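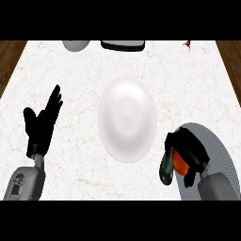
White marble tabletop with wood flooring on either side, computer rendering

About Vosura

Vosura is an artist-run gallery and print workshop on the ground floor of the old Dmytriv button works. We show contemporary art, mostly photography, drawing and works on paper, and we have two rooms to do it in: a long front room with north windows, and a small back room with a low ceiling that artists either love at first sight or ask us to rebuild. (We have rebuilt it more times than we planned to!)

We make between five and seven exhibitions a year. Some are solo shows by artists we have followed for a long time, some are group shows put together by a guest, and once a year we hand the whole building over to people who are showing their work in public for the first time. Entrance is free, always, and you don't need to know anything about art before you walk in. If you want to talk about what you're looking at, there is usually somebody at the front table who has been waiting all morning for exactly that.

How we started

Jozef Mulder and Nele Groen met in a shared darkroom where the heating worked every other week. Jozef was printing a series on canal locks, Nele was making photograms with kitchen glass, and both of them were tired of sending portfolios to galleries that took eight months to answer. They rented the front room at Dmytriv for one December, painted it over a very long weekend, and hung a show of eleven artists they knew. The landlord let them keep the keys until spring, then until the next spring, and we are still here.

The name comes from a paint can. A row of them had been left behind in the cellar, all with the same hand-lettered label, and the word looked good on the door. We have asked people in the neighborhood what it means and have collected several answers, none of which agree.

For the first few years there was no back room and no workshop. The workshop came when a commercial printer across the yard closed and offered us a proofing press, on the condition that we moved it ourselves. It weighs 878 kilos. We moved it across the cobbles on steel pipes, with six people and one very patient neighbor holding the gate, and it has stood in the same spot ever since. We love that press. It has a slight lean to the left that all of our regular printers have learned to correct for, and a few of them have started putting it to use.

What we show

We like work that takes its time. That might be a photographer who goes back to one street for ten years, or a draftsman who fills a wall with pencil over the course of a month while visitors come and go. 

Geert Van Beek looks after the exhibition program. Geert came to us as an installer and has hung every show since our third, so proposals get read by someone who also thinks about how the piece will go through the door. Studio visits are a big part of the job and we do as many as we can, including a yearly trip by train to artists who live far from any city. Please write to us even if you think your work isn't ready. A good number of our exhibitions began as an email that started with "this may be too early, but."

Our guest exhibitions have been going for a while now too. We invite someone from outside the art world, or from the far edge of it, to choose the works and decide how they hang. We've had a piano tuner, a school geography class, and a retired mapmaker who insisted that everything be hung at knee height. We were nervous about that last one, and it became one of the most visited shows we have had. Children were delighted. Adults sat on the floor.

The workshop

The print workshop is open to members, and membership is meant to be affordable. You get a key, a drawer, a shelf for your paper, and time on the big press once you have done the introduction with Roel Van Loon. Roel teaches etching, drypoint and monotype to complete beginners and to people with forty years of practice, often in the same class, and the mix works beautifully. At the moment there are around 70 members. Some come in twice a year and some seem to live here.

Classes run in the evening, from half past six until the last person has cleaned their plate. Tools, ink and aprons are included. Bring your own paper if you're particular about paper; otherwise use ours, which is good.

Junero, our publishing arm, grew out of the workshop as well. It started when Ineke Verbruggen offered to bind a few leftover proofs into a booklet for an opening, and people kept asking where they could get one. Junero now brings out a small book or folder of prints with nearly every exhibition, in editions of 200, designed and sewn in the building. Ineke picks the cloth for the covers and will not be hurried over it. Older titles can be read at the long table in the front room, and the few that aren't sold out are on the shelf by the window.

Fodach residency

Each fall and each spring one artist comes to live and work with us for ten weeks as part of the Fodach residency. Fodach is the name of the little apartment upstairs, which has a skylight, a narrow bed, a good stove and a view over the yard. The resident gets a fee, a materials budget, and free run of the workshop, and there is no obligation to finish anything. We ask only for one open evening toward the end, in whatever form they like. We've had readings, a slide show on a bedsheet, and a dinner where the soup was the work.

Applications are read by Nele, Geert and two former residents. We answer everyone, and we try to say something useful when the answer is no.

Schools and groups

School classes are very welcome in the mornings before we open, and we really do mean all ages. A visit usually takes an hour and a half, with half of it in the exhibition and half in the workshop, where everybody prints a card to take home. Wear something that can get ink on it. Teachers can come by beforehand to look at the show with Nele and decide what to focus on.

Visiting

The entrance is through the yard, second door on the right, past the bicycle racks. Both exhibition rooms are on street level, with no steps, and there is a ramp into the workshop. The apartment and the office are upstairs and can only be reached by the stairs, so if you'd like to meet with us, tell us and we'll come down. Dogs are fine in the front room on a leash.

We close between exhibitions while we paint and hang, usually for two weeks. Dates of openings are on the exhibitions page, and they go out in our newsletter as well, which Jozef writes by hand first and types up later. Openings start at six in the evening. There's soup in the colder months.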